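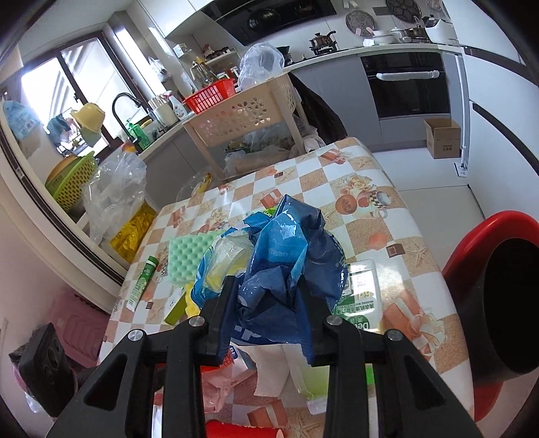
Bitetwood Introduces Filura Climbing Skin for Ski Touring and Splitboarding

Print
E-mail

TERKOW – Bitetwood, a maker of climbing skins and traction accessories for backcountry skiing and snowboarding, will begin shipping the Filura climbing skin to specialty retailers in October. The Filura replaces the company's current mixed-fiber touring skin and introduces a new plush weave, a revised adhesive layer and a tail attachment that can be replaced without tools. It will be sold in ski and splitboard versions.

A climbing skin is a strip of directional fabric attached to the base of a ski or split snowboard. The fibers lie flat as the ski moves forward and resist when it is weighted on a slope, which allows the user to walk uphill. Skins are removed before the descent and reapplied for the next climb, often several times a day and often in wind or blowing snow. Most complaints received by the Bitetwood service department in recent seasons concerned reapplication, and adhesive performance at low temperature was set as the first requirement for the new product.

Plush

The Filura uses a blend of mohair and nylon. Mohair glides well and packs small, but wears quickly on refrozen snow and exposed rock. Nylon lasts longer and grips more strongly, at the expense of glide. In the outgoing model the two fibers were blended evenly across the full length of the skin. In the Filura the nylon content is higher in the section under the foot, where most of the load is carried during a kick turn or a steep straight climb, and lower toward the tip and tail.

The change in fiber content is made on the loom. There is no seam between sections, and the backing fabric is continuous from tip to tail. Pile height is the same throughout, so the ski sits level on firm snow.

The plush is treated with a fluorine-free water repellent before cutting. The treatment slows water uptake in warm spring snow, where a saturated skin can freeze and collect snow on entering shade. It wears off with use and should be renewed with a rub-on skin wax. Any wax sold for mohair or nylon skins is suitable. Spray products containing solvents should be kept away from the adhesive side.

Adhesive

The adhesive is applied in two layers. The inner layer is a conventional hot-melt glue bonded to the backing. The outer layer is a softer compound with lower initial tack, and it is this layer that contacts the ski base. The lower tack reduces the force needed to separate a skin folded on itself, and a mesh saver sheet is no longer required between uses on the same day. Bitetwood continues to recommend the supplied saver sheet for storage between trips and over the summer.

Pine needles, dog hair and dust are the usual causes of early adhesive failure. The outer layer of the Filura can be wiped with a damp cloth and air dried. It should not be dried on a stove, on a car heater vent or in direct sun. When the outer layer is worn out, the skin can be returned for re-gluing, which renews the outer layer only and leaves the original bond to the backing in place.

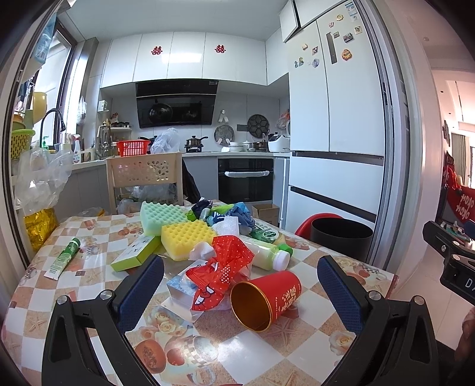
Red paper cup and sponges on the kitchen table.

Attachments

The tip attachment is a stainless wire loop on a molded carrier, supplied in two widths. The narrow loop fits most current touring skis. The wide loop fits powder skis with blunt tips and the tip profile of most split snowboards. Skis with a notched tip can be fitted with a separate hook, sold as an accessory.

The tail attachment is new. A toothed strap passes through a cam buckle that can be opened with a gloved hand, and the strap is held to the skin by a folding plate in place of a rivet. The plate can be opened by hand and a worn strap exchanged in the field. On the outgoing model a broken tail strap meant returning the skin to the workshop. Replacement straps will be stocked by retailers and will fit both the ski and the splitboard version.

The splitboard version has an additional tail clip with a longer hook to suit the squared tails of many boards. The inside edge of each splitboard skin is cut straight at the factory, so only the outside edge needs trimming.

Sizes and weight

The ski version is available in 6 lengths and 3 widths. The splitboard version is available in one width and is trimmed to length by the user. All skins are supplied untrimmed along the outside edge, with a trimming tool, a pair of saver sheets and a storage bag. A pair in the middle ski size weighs 389 grams before trimming, with tip and tail hardware fitted.

Width should be chosen at the widest point of the ski, normally at the shovel. The trimming tool leaves the steel edge exposed on both sides. An exposed edge is needed for holding on hard traverses, and a skin that overlaps the edge will also tend to peel. Users replacing a ski but keeping its skins should check the sidecut against the trimmed skin before mounting, as small gaps at the waist are acceptable but overlap is not.

Testing

Field testing took place over two winters from the Pereyra hut, which stands above the tree line and gives access to terrain up to 3000 meters. The location was selected for its range of snow conditions within a short distance. North-facing bowls hold cold, dry snow late into spring, and the south-facing approach goes through a melt and freeze cycle on most clear days. Testers could move between the two in a single outing and record skin behavior at each changeover.

Each test pair was logged by snow type, air temperature and number of reapplications. Skins were inspected at the hut at the end of the day and at the Terkow workshop at the end of each month. Fiber loss was assessed under magnification at fixed points along the skin. Adhesive condition was assessed with a peel gauge at room temperature and again after overnight storage in a freezer.

Two changes were made following the first winter. The outer adhesive layer was extended closer to the tail, where early samples allowed snow to enter under the strap. The cam buckle was also given a wider lever after testers reported difficulty operating it with mittens. Both changes were carried through the second winter without further revision, and the tooling was approved in May.

Care and service

Bitetwood will offer re-gluing and strap replacement for the Filura at its Terkow workshop during the northern hemisphere season. Skins sent for service should be dry, free of wax on the adhesive side and folded onto their saver sheets. Owners of the outgoing model can continue to have their skins serviced, and stocks of the riveted tail strap will be held for that purpose. The new tail plate cannot be fitted to older skins because the backing is cut differently at the tail.

The printed instructions packed with each pair cover trimming, first application, changeovers in wind, drying and summer storage. Skins should be applied to a clean, dry base. Freshly waxed skis should be scraped and brushed before the first use, as residual soft wax will transfer to the adhesive and reduce its hold.

Availability

Filura skins will be available from specialty ski and snowboard retailers beginning in October. Retailers placing preseason orders will receive a fitting template for tip loops and a sample length of plush for counter display. Replacement straps, tip hooks and saver sheets will ship at the same time. Demonstration pairs can be requested by guiding services and avalanche course providers through their regular Bitetwood sales contact.

About Bitetwood

Bitetwood designs and manufactures climbing skins, ski crampons and related accessories for ski touring and splitboarding. The company's cutting room, adhesive line and service workshop are in Terkow. Its products are sold through independent retailers and used by guides, ski patrols and recreational tourers.

Product specifications and sizing charts are available to the press on request from the Bitetwood media office in Terkow.

Print
E-mail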